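Virkach Two-Arm Bench Kit

Sold and supported by Kramer, Purley
Page last revised Sep 20, 2018

Overview
What is in the kit
The arms
Rail and fixing
Grippers
Software
Using it on a working bench
Setting up
Not included
Price and ordering
Returns and repairs

Overview

The Virkach Two-Arm Bench Kit is a pair of small robot arms on a shared rail, meant for light handling work on a bench. Typical jobs are picking up small parts, moving fixtures and plates, holding one thing still while the other arm works on it, and returning hand tools to a tray. It is used mainly by college workshops, small development teams and repair departments that want to try two-arm handling without giving up a whole room.

It is a development kit. It comes without a finished application, and somebody on your side needs to be comfortable teaching positions and writing short scripts. If you want a machine that arrives already programmed for one job, contact us and we will tell you whether we can take that on.

What is in the kit

2 arms, left and right
2 base plates with fixings
2 parallel grippers, each with one set of plain fingers
Grooved aluminium rail, cut to order
Slotted cable duct for the front edge
Control board and mounting plate
Power supply and mains lead (UK plug)
Stop button on a flying lead
Cable ties, hex keys and spare finger screws
Printed setting-up guide

The enclosure is a separate item. See Price and ordering.

The arms

Each arm has a reach of 605 mm, measured from the centre of the base to the gripper mounting face with the arm fully extended. Useful reach is less than that. An arm at full stretch has very little freedom left to turn the gripper, so plan your layout with the work well inside the circle.

The links are white and the joint housings are black. The elbow is the bulkiest part of the arm and swings outwards when the gripper comes in close to the base. Allow for this when you decide how near the side walls to place the bases. Most layout problems we are asked about turn out to be elbow clearance at one end of the rail.

Both arms are the same mechanically. The left and right versions differ in where the gripper cable leaves the base and in the default settings on the control board. You can swap them, but you will have to change the settings to match, and the guide gives the order in which to do it.

Joints hold position under power. They do not hold with the power off. Move both arms to the rest position before you switch off, or support them by hand.

Rail and fixing

Both bases fasten to one grooved rail at the front of the bench. Using a single rail keeps the two arms in line and lets you change the spacing without drilling. Each base is held with 4 bolts into sliding nuts. Slacken all of them, slide the base along, and tighten in a diagonal order.

The rail itself needs to be fixed to something rigid. A framed bench is best. A thick worktop on trestles will move when both arms accelerate together, and you will see it as poor repeatability at the gripper. If you have changed nothing and taught positions have started to drift, check the rail fixings before you look at the arms.

The cable duct sits in front of the rail. Run power and signal leads through it and bring them up at the bases. Gripper cables are different: they follow the arm and must be left with a free loop at the wrist. Tied too tightly, they will pull at the connector when the wrist turns. Tied too loosely, they catch on things that stand up from the bench.

Grippers

The supplied grippers are two-finger parallel types with black fingers. They are suited to flat edges, pegs, handles and small boxes. They are less good with soft bags, loose cable and anything round lying on a hard surface, which tends to roll as the fingers close.

Gripping force is set in software. Start low. A part that slips can be picked up again and a cracked one cannot.

Fingers come off with two screws each. Longer fingers, narrow fingers and rubber-faced fingers can be ordered as spares. We can also supply the drawing for the finger mount if you want to print or machine your own.

Software

The control software runs on an ordinary desktop or laptop. It has a jog panel for moving each joint, a teach panel for saving positions, and a script window. Scripts are plain text and can be kept under version control with the rest of your project.

The two arms can be run independently or in linked mode. In independent mode each arm follows its own script and waits only where you tell it to. In linked mode both arms start and finish each move together, which is what you want when they are carrying one thing between them. Linked mode is slower.

There is a simple keep-out function that prevents the grippers from entering the same region at the same time. It works on boxes you draw yourself. It knows nothing about objects on the bench, so a toolbox or a reel standing at the back has to be drawn in as a box if you want the arms to stay clear of it.

Using it on a working bench

Demonstrations are usually done on a bare table with one part on it. We prefer to set the kit up with ordinary workshop contents around it, as most buyers will be using it that way. On this bench the right gripper is at the edge of a white plate with upright pegs, the left one is open over the surface, and a toolbox, a multimeter, pliers, gloves and a cable reel share the space with them. The arms have to work over and between those things, and the scripts have to be written with that in mind.
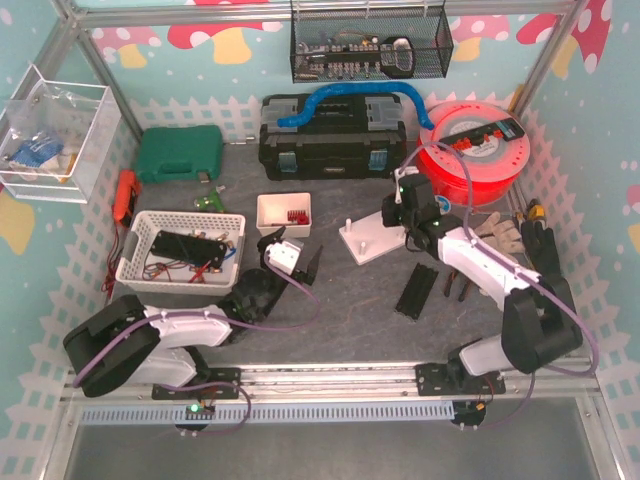
Chia-jung Chiu writes: We have had the two-arm kit since last October and I would buy it again, with some reservations. The arms are accurate enough for what we do, which is mostly loading small fixtures. Teaching the first job took me far longer than I had planned for. I began with both arms in linked mode and that was a mistake for picking up single parts. Once I had switched to independent mode and put the waits in by hand, it went much better. I would also like the stop button lead to be longer.

The point about linked mode is a fair one, and the guide now tells new users to begin with the arms independent. A longer stop lead is available on request at no charge when ordered with the kit. Ordered later, it is charged as a spare.

A few further notes on crowded benches.

Keep tall items at the back. The arms approach from the front, and anything tall near the rail forces them to lift over it on every move.

Give each loose tool a fixed place if the arms are expected to find it. A basket or a shallow tray is enough. The kit has no camera, and taught positions assume that the object is where it was when you taught them.

Test leads, hoses and hanging cables are the most common cause of a stopped job. The arm pushes against the cable, the load on the joint rises, and the software halts the move. No harm is usually done, but the job has to be restarted from the last safe position.

Setting up

Allow a day. Fixing the rail and bases is quick and most of the time goes on cabling and on checking the limits of each joint.

Fix the rail first and check it with a straight edge. Mount the bases, then the arms, with a second person to support each arm until its bolts are in. Fit the duct, run the leads, and connect the control board last. Do not power up until the stop button is connected and you have tested that it latches.

When power is applied, the green indicator on the board should come on. If it doesn't, switch off and check the supply connector at the board end, which needs a firm push.

Run the joint check from the menu before doing anything else. It moves one joint at a time at low speed. Clear the bench for this, then put your things back afterwards and draw your keep-out boxes.

Hauke Albers in our Purley workshop handles setting-up questions. Send a photo of the whole bench with your first message, including the ends of the rail. It usually saves a second exchange.

Not included

Bench or stand
Computer
Camera or other sensors
Guarding or interlocks beyond the stop button
Workholding, trays and fixtures
Risk assessment for your premises

The last item is your responsibility as the user. We can supply joint speeds and masses on a data sheet to help you write it.

Price and ordering

The kit is made to order. Prices depend on rail length and finger choice and are given by written quotation, valid until the end of the following month.

The matching enclosure, with metal framing and side and rear panels, is £1,068 before VAT and is delivered flat. Panels can be ordered plain or printed. Assembly takes two people about 4 hours. It can be added to an existing kit provided the rail is a standard length; for cut-down rails, ask first.

Carriage is charged at cost. Collection from Purley is free by arrangement. Orders for the north go out through our Jutudthorpe depot, where the kit can also be seen running by appointment.

Returns and repairs

Unused kits may be returned within the period shown on your invoice, in the original cartons. Please keep the foam inserts. Arms sent back without them have arrived with damaged wrists, and we have to charge for that.

For repairs, remove the arm from its base plate and leave the plate on the rail. Send the arm with its gripper and cable attached, along with a copy of the script that was running and a note of the last message on the screen. Grippers on their own can be posted. Replacement gripper cables are kept in stock and can be fitted by the user with the hex keys supplied.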